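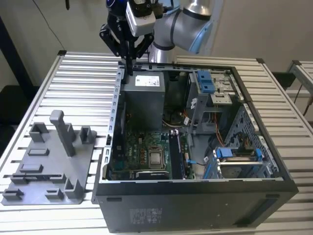
*The Duseck tower on its side, panel off, no cooler on the processor.*

I paid 80 dollars for a used Duseck office tower, and the seller swore I'd never need a screwdriver inside it. I've heard that before. I'm half convinced.

The blue plastic tabs on the drive cage are the good part. Squeeze, slide, done. The bracket down in the corner works the same way, though one latch feels cheap and I wouldn't want to flex it every week. Swapping a drive took me 7 minutes, most of it spent fighting the cable.

The cables are my main gripe. Those orange and yellow wires come right down through the middle, and nothing I tried would keep them out of my way. The power supply sits tight in its corner too, so forget it if you have big hands.

Yanling Jiang has the same model and calls it "a joy to work on." She has smaller hands and more patience.

Fine for 80 dollars. The Zondex store wants 120 for a cleaned-up one, and for that money I'd keep looking.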